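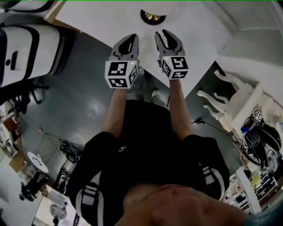
Two grippers over a dark, glossy floor, with a white table just ahead.

Mistside Lectio Journal — clothbound, 80 leaves

I started making these for myself. I'd been trying to pray with the Psalms every morning and kept scribbling in whatever notebook was nearest, so half my prayers ended up next to shopping lists. What I wanted was a plain book that stayed open flat on my knee and left me alone to get on with it!

Each page has a narrow margin on the left for the verse and a wide ruled space beside it for whatever comes. There's no set reading plan. If you follow the lectionary, lovely, and if you're plodding through Job at a verse a day (I did that one January, it was heavy going) it suits that too. At the back you'll find 24 pages without lines, which I use for names of people I've promised to pray for. Mine fill up fast.

The paper is Ostermann cream. It takes fountain pen well, though very wet inks will show through a little. I've sewn in two ribbons — one for today's page and one for the names — and the cover is Parnow bookcloth in moss, slate or plum. The plum is a bit redder than it looks on most screens, so don't order it to match your Bible cover without asking me for a swatch.

Elfriede Engelhardt wrote the short introduction on slow reading. She led the first quiet day I ever went on, and she still tells me I rush the silence at the end. Her piece is four pages long and you can skip it, but I'd read it once before you start.

Price: £39, UK postage included
Size: A5
Colours: moss, slate, plum
Ribbons: 2

Parish groups ordering ten or more, drop me a line first and I'll work out a better price. I sew these in small batches, so big orders before Lent need a month's notice, please.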